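Search this repository
Search docs, issues, notes... Go

Sayce bench cell: set-up and upkeep notes

Reading time: 5 minutes

# Sayce bench cell

Welcome! These are the working notes for Sayce, the two-armed table cell at Arnport. If you have just been handed the keys, start at "Morning start" and come back for the rest when you have a cup of tea. If something has stopped working, jump to "When it goes wrong".

Sayce is a lovely little cell to look after. Everything on it can be reached without lying on the floor (well, nearly everything -- see the cable section), and once you know its habits it will run all day on very little attention.

## What is in the cell

- two arms, left and right, each with a parallel gripper
- a light-coloured table, bolted down at the back
- Clinditz control box, under the table on the left
- one head camera
- the prop box: toy bricks, cubes, steamers and buns

The arms are told apart by their ring bands. **Left is red, right is green.** Please don't swap the bands when you take an arm off for service. We did this in September and lost most of a morning wondering why the left-hand calibration file made the right arm bow to the wall.

## Morning start

1. Check that both emergency stops are out.
2. Switch on the control box and wait for the second beep. The first one only means it has power.
3. Run `sayce home`. Both arms should fold back towards their bases.
4. Run `sayce grip --test`. Each gripper opens fully, closes, and opens again.
5. Wipe the table with a barely damp cloth.
6. Put out the props and run one slow pass at quarter speed.

Step 6 is my favourite part of the day. You get to watch both arms wake up properly, and any stiffness in a wrist shows up straight away at that speed.

## Gripper fingers

The fingers are the part you will fuss over most. They take all the knocks.

Wipe the inner faces every morning and look along them from the tip. If you see a gap at one end when they are shut, the finger is sitting crooked in its mount. Loosen both screws, close the gripper gently on a toy brick, then nip the screws up again while it is holding. The brick squares everything up beautifully! Open it, take the brick out by hand, and run the grip test twice.

Finger log entries need the side, the cycle count and your initials. We change the pads at 2000 cycles. The left pads came off early last time, at 1750, after Gwawr noticed a brick turning in the grip on every lift.

Spare pads are in the Dindilus drawer. Part 717 is the pad, and part 39 is the screw kit. They come in bags that look the same, so read the label.

## Cables

Each gripper cable runs back over its arm in a loop. The loop wants to be big enough for a full wrist turn and small enough that it doesn't sweep the table. Lurdes Moreira worked out a good way to set it:

- turn the wrist as far as it goes, both ways, by hand with the power off
- leave a hand's width of slack at the tightest point
- fix the clip on the forearm, never on the wrist
- turn it both ways again

If you hear ticking at the end of a wrist turn, it is nearly always the cable touching the clip. Move the clip back a little and try again.

The run below the table is the awkward one. You do need to kneel for that, and a torch helps.

## Calibration

Do this after any knock, after any finger change, and on the first working day of the month.

Run `sayce cal left`, then `sayce cal right`, in that order. The tool asks you to place a cube near the middle of the table, and each arm comes up to it in turn with its fingers open. What you are looking for is an even gap on both sides of the cube. When it is right it looks marvellous, and you will want to show somebody.

If the gap is uneven, don't correct it in the task file. Clear the offsets with `sayce cal --clear` and go round again. Old offsets pile up on top of new ones, and the arm drifts further with each correction.

## Props

Keep the steamers along the back, clear of the working area. The steel one has a side handle that can catch a finger tip, so turn the handle away from whichever arm is working. Loose pieces live in the prop box overnight.

## When it goes wrong

**Gripper closes, then opens by itself.** Force limit set too low. Check it against the card inside the control box door.

**One arm homes, the other stays put.** Look at the emergency stop on that side first, then at the connector at the arm base.

**Brick slips on the lift.** Clean the pads. If it still slips, change them.

**Second beep never comes.** Turn the box off, count to ten slowly, turn it back on. If it happens twice in a row, message Zulkifli Ismail before opening anything.

**Camera view has shifted.** Tighten the head bracket, then calibrate both arms.

## Changes

- 26 Dec 2025: new cable clips on both arms, finger section rewritten, calibration order made clear
- earlier: pad life raised after switching to the softer pads

Kept by Hefin Pritchard. Corrections are very welcome, and so are better ways of doing the cable run.

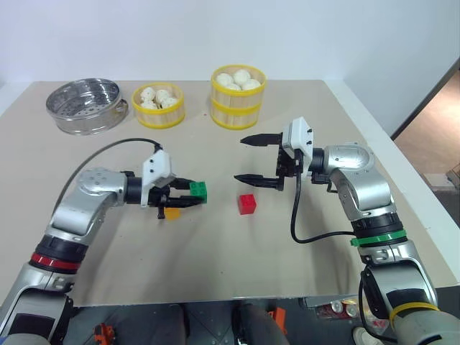 Mathis Guérin wrote back that the brick trick for squaring the fingers works just as well on the right arm, but that he tightens the two screws a quarter turn at a time, swapping between them, or the finger creeps round again by the afternoon. He would also like the force limits written into this file as well as on the door card.

Related items

- Sayce: writing a task file
- Clinditz control box: connector list
- Dindilus drawer: what is where
- Arnport bench booking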